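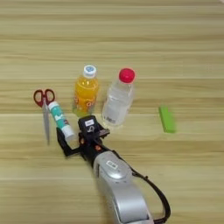
The Order of Picking Up

The planner stopped at 4:40 in the afternoon and gave no error. The arm held where it was, low over the table, and the log printed the same line again and again: selecting target.

Yaa Ansah let it print for a minute before she touched the keyboard. She had written that line herself in April. It was supposed to appear once for each object and then be followed by a name.

"It's thinking," Fuad Lencho said from the other desk.

"It isn't thinking. It's comparing two numbers and not liking either one."

She opened the score table. The software was called Dritov, after a street where Živko Begović had lived as a student, and it did one job. It looked at a group of objects, guessed which ones were resting on which, and worked out an order for taking them away. Živko had written the first version alone and had left it full of short comments in two languages. He had moved to the Zelow office in the winter. The comments stayed.

The scissors had a low score, which was right. The glue stick was lying across the blades, and Dritov knew that you don't pull out the thing underneath. The green block had the highest score for ease and the lowest for urgency, so it would go last. That was right too. The trouble was between the glue stick and the water bottle. The glue stick came first, then the bottle came first, then the glue stick again. The two had traded places 168 times.

"Is the bottle moving?" Fuad asked.

"No."

"Then why does the score move?"

Yaa pulled up the pose estimates. The bottle was clear and so was what was in it, and every new depth reading put its edge somewhere slightly different. In one reading it leaned enough to be called unstable, and Dritov liked to take unstable things early. In the next it leaned a little less and was called standing. The cutoff fell between the two. Meanwhile the glue stick was so close to the left finger that the collision check kept adding a penalty and taking it off.

"It's on the fence about both of them," she said. "And we ask it again at every tick."

Fuad rolled his chair over. He had been with the group for less than a year and still read logs from the top, like a letter. He scrolled all the way up and started there.

"Živko has a comment here," he said. "Line 1,140. 'Do not let it change its mind for free.'"

"What's under it?"

"Nothing. It's just the comment, and then a blank line."

She leaned in and looked. She must have passed that comment many times. She remembered thinking it was about something else, maybe about the retry logic, which used to sit in the same file before Unnur Ásgeirsdóttir split it out.

She called him. It was an hour later in Zelow and there were dishes clattering behind him.

"Line 1,140," she said.

"You have to give me more than that."

She read it to him. He was quiet, and then a tap was turned off.

"That was for a switching cost," he said. "If it has already picked something, the other thing should have to be better by some margin. Not just better. I was going to put it in and then we had the Ingvarsson demo, and for the demo we used wooden blocks. Blocks don't flicker. So it never came up."

"It came up today."

"What's on the table?"

She told him. Scissors, a glue stick, two bottles, something small and green.

"A clear bottle?"

"One clear, one orange."

"Who put a clear bottle on there?"

"I did," Yaa said. "People own clear bottles, Živko."

He laughed at that. Then he asked how large the lean was, and she read him the last few estimates, and he told her to be careful with the margin. If she made it too big, the planner would stay loyal to a bad choice. He had seen an early build go after the same cup all night because it had liked the cup at the start.

"Did you fix that one?"

"I went home," he said. "Asger fixed it."

After the call she wrote the change. It was 11 lines. The current target was kept in memory, and a new one could replace it only if its score was higher by the margin, and only if that held for several readings in a row. Fuad asked why it needed both. She said the margin was for small noise and the count was for the odd reading that was badly wrong. He wrote that down in the notebook he kept, then asked what would happen if somebody reached in and took the glue stick away.

"Then it's not in the list anymore, and there's nothing to be loyal to."

"And if they only push it?"

She thought about that. She added one more condition, which dropped the memory if the target's position jumped, and she put Fuad's question above it as the comment.

They ran it first against the recorded sessions. There were 2,727 of them on the Irkska server, most of them dull. The replay took long enough that Fuad went out for food and came back with soup. In the old build, 1,306 of the sessions had at least one switch that served no purpose. Most had cost a fraction of a second, so they had never shown up as failures. They had shown up as slowness, and everyone had blamed the arm.

"Asger spent two weeks tuning that arm," Fuad said.

"I know."

"Are you going to tell him?"

"I'm going to send him the chart," Yaa said. "He can tell himself."

The new build brought the number down to nine. She opened the nine one by one while her soup cooled. In six of them the switch looked like a good idea. In the other three she couldn't say, so she tagged them for Unnur, who had more patience for that kind of thing and better eyes.

By then it was close to eight. She loaded the build onto the live planner and cleared the old state. The arm didn't move, because it hadn't been told to. She checked the speed limit and then checked it again. Fuad stood by the stop button without being asked.

She pressed enter.

The log printed selecting target. Under it, after a pause she could have counted if she had wanted to, it printed glue_stick. Then it printed the approach, the finger width and the lift height, each on its own line.

"It picked," Fuad said.

"Hand on the button, please."

He put his hand back. The motors came up in pitch, and Yaa pulled her chair closer to the table to watch the left finger.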